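Luvora Wave Clip Challenge: Entry FAQ
Last updated Wed 6 October

Who can enter?
Any surfer or bodyboarder aged 18 or over on the day the clip is submitted. Entrants under 18 may enter the junior division if a parent or guardian completes the consent section of the form. Sponsored surfers are eligible unless they are under contract to Luvora or Urnura.

What counts as a clip?
One continuous ride, from paddle-in or tow-in to kick-out or wipeout. Edits that join two or more rides are rejected at screening. Slow motion is allowed, provided the same ride is also supplied at normal speed.

Where can the wave be filmed?
Any natural ocean break. River waves and wave pools are excluded from the main division. The exact location does not have to be published, but the region must be entered on the form so that the judges can check the swell data for the day.

Does the wave have to be ridden during the entry period?
Yes. Each round has its own opening and closing dates, shown on the round page. Clips from earlier seasons are not accepted, even if they have never been posted.

What file format is required?
MP4 or MOV, original resolution, no added music, no logos and no titles. The maximum file size is 200 MB. Larger files can be sent by transfer link, using the field at the bottom of the form. 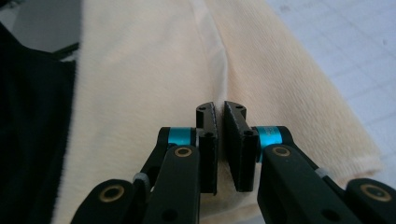 How many clips can I submit?
Three per surfer per round. If a fourth is uploaded, the system keeps the most recent three and discards the oldest. A clip can be withdrawn at any time before the round closes, and a withdrawn clip does not count toward the limit.

Who owns the footage?
Copyright remains with the person who filmed it. By entering, the filmer grants Urnura a non-exclusive licence to show the clip on the challenge website, at the final and in promotion of the following season. Footage is not sold on to third parties.

How is the prize split between surfer and filmer?
Each round carries one award for the surfer and a separate award for the filmer. If the clip was shot from a fixed or board-mounted camera with no operator, the filmer award goes to the surfer. Entrants do not need to arrange a split between themselves.

How are clips scored?
Judges score wave selection, commitment and execution. Image quality is used only to separate tied clips. In the last round 69 clips were received and 57 passed screening. The most common fault was added music.

Can I appeal a result?
Screening decisions can be queried by email within two days of notification. Judges' scores are final.

When and where is the final?
The final is held in December at Cemville. Round winners qualify automatically and do not need to re-enter. Travel is at the finalist's own expense. Finalists who cannot attend keep their place, and their award is sent by bank transfer.

What is the Magaña Trophy?
A separate award for the best barrel of the season, chosen from all screened clips. No additional entry is required, and a round winner can also win the trophy.

My upload stopped partway. What should I do?
Reload the form and submit again under the same email address. Incomplete uploads are deleted overnight and are not counted as entries.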